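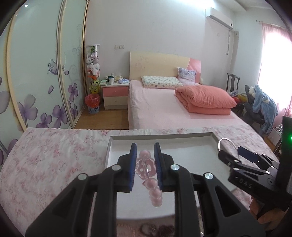 Melier Bedside Jewelry Tray by Lulico

Most of us don't put our jewelry away at night. We mean to, and then it's late and the earrings go on the windowsill and the ring goes in a mug. The Melier is made for people like that (we are very much people like that!), and it's been our most reordered tray ever since we first stocked it in January.

It's a shallow stoneware tray with a low rim, glazed on the top and sides and left bare underneath, where there are five small cork feet so it won't scratch your nightstand. The long side measures 26 cm, so it sits comfortably beside a lamp and a glass of water with a bit of room to spare.

Choose from three glazes: Oat, Fog and Purix Blue. The blue is the one we get the most letters about - it comes out a little different in every firing, and if you're buying two to match, do tell us in the order notes and we'll pick a pair from the same batch.

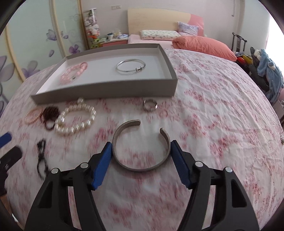 Caring for it is easy. Warm water and a drop of dish soap will do, and a soft cloth to dry it. Please keep it out of the dishwasher, as the glue on the feet doesn't care for long hot cycles. If a foot does come off, write to us and we'll send a new set at no charge.

The matching Kaimal ring dish is sold separately and fits inside the tray at either end, though plenty of customers keep theirs by the kitchen sink.

Trays ordered before noon leave our workshop within 2 working days, wrapped in paper and boxed. Gift wrap can be added at checkout.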